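Filed under: Reviews > Arms & Grippers > Data Collection Kits

Dallon Wrist Kit: 30 sessions of folding laundry, one review

I've wanted a decent kit for recording demonstrations at home for ages, so when the Dallon wrist kit dropped to 900 dollars in February I caved. You get the two-finger gripper, a little camera that bolts on by the wrist, a hand controller for driving the arm, and a license for Mabula, the recording software. The arm you supply yourself. Mine is an old Hiltumari that I already had bolted down next to a white table.

My project is shirts! I want a policy that can pick up a crumpled shirt by the hem and spread it out, and for that you need examples, loads of them. I've now recorded almost 2000 with this kit, so I feel OK having opinions.

Setup

Took me an evening, most of it spent on the mounting plate (the screws supplied are too short for a Hiltumari flange, so go buy longer ones first). Mabula found the camera right away and the calibration wizard is quick and pretty forgiving.

Picking things up

I was worried about the fingers. They looked way too narrow for cloth in the product photos, and I figured I'd be printing my own by the second weekend. Nope! They taper down to small tips that come together on a single fold, and with thin sporty fabric that is exactly what I want. My favorite test piece is pale pink with a fine mesh, and seams running down toward the hem, and I aim for the edge where it doubles over.
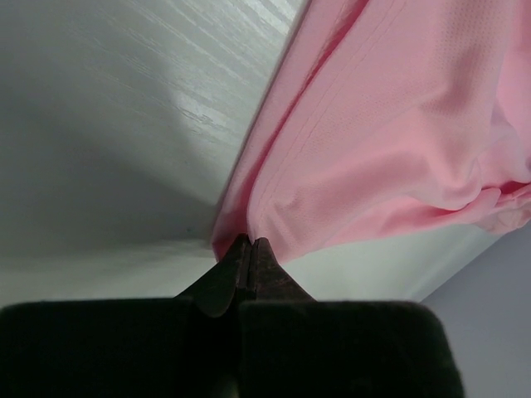 The camera

Nice and close, with both fingertips always in view, so when I go back through a session I can tell a good pinch from a bad one without squinting. Colors are good too, and the dots in mesh fabric come through fine. Glare is my main gripe. My tabletop has a bit of shine to it and the auto exposure gets grumpy whenever a lamp hits it (you can lock exposure, but the setting is buried 4 menus deep and resets when you restart). I also wish the gripper body took up less of the bottom of the picture. You can crop it out later, I just don't love paying for pixels of black gripper.

Recording with Mabula

Mostly great. One button starts an episode, the same button ends it, and a long press throws it away. I use that long press a LOT. Export is painless, and you can tag episodes as you go, so I mark which part of the shirt I grabbed and whether I had to try again. Do keep some of the retries, by the way! My first training run used only the clean grabs and the arm had no clue what to do after a miss.

The controller is the weak spot. The trigger is stiff, and after an hour my grabs get sloppy, and guess what, the sloppiness goes right into the data. I tried a friend's Nulludwood controller for a few sessions and it was much kinder on the fingers, though Mabula dropped its connection twice.

Would I buy it again?

At the sale price, yes. At full price I'd probably get the gripper and camera on their own and pair them with a better controller. If you work with heavy stuff like towels or denim, borrow one before you spend the money, as I've only done light fabrics so far. Towels are next, and I'll add a note here once I've got a decent batch recorded.

Posted 24 August 2018 | Contact | Back to top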